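Still waiting for the robot to do the washing

Every March the trade newsletters fill up with the same promise, and this year it came from Karpenko, a firm that would like us to believe the folding of laundry is nearly solved. I went along to its open morning in Dridthorpe to see for myself. I came home and did my own ironing.

The task was a modest one. An arm had to pick up a piece of clothing, lay it out on a flat surface and fold it in half twice. Mingxuan Gu, who runs the trials, was refreshingly frank about the numbers. Out of 117 attempts in the latest batch, 51 ended with something she would be willing to put in a drawer. The rest were bunched up, dropped or stopped by a member of staff. The best fold took 87 seconds. My neighbour's ten-year-old is quicker, though admittedly he has to be paid.
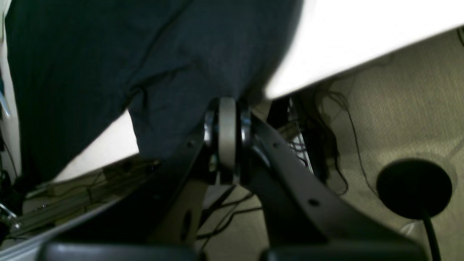

Dark cloth, white surface and a good many cables: the view from the arm's wrist.

Cloth is hard for a machine. A mug is the same shape every time you meet it, but a shirt never is, and dark fabric hides its own folds from a camera. Gu's colleague Zhenhua Qian told me they have had far better luck with tea towels, and I believe him. Nobody I know lies awake over tea towels.

Then there is the room itself. Demonstrations tend to be given at one table, under one set of lights, with an engineer within reach. Most of us have a bed covered in coats and a cat. I asked whether the arm had been tried in a real home and was told that a trial in 3 houses is planned with Trosow, the housing group. No start date was offered – nor a price, when I asked for one.

I don't doubt the work is serious, and the people doing it were more careful in their claims than the brochure was. If the house trial goes ahead I will ask to visit, and I'll bring a fitted sheet.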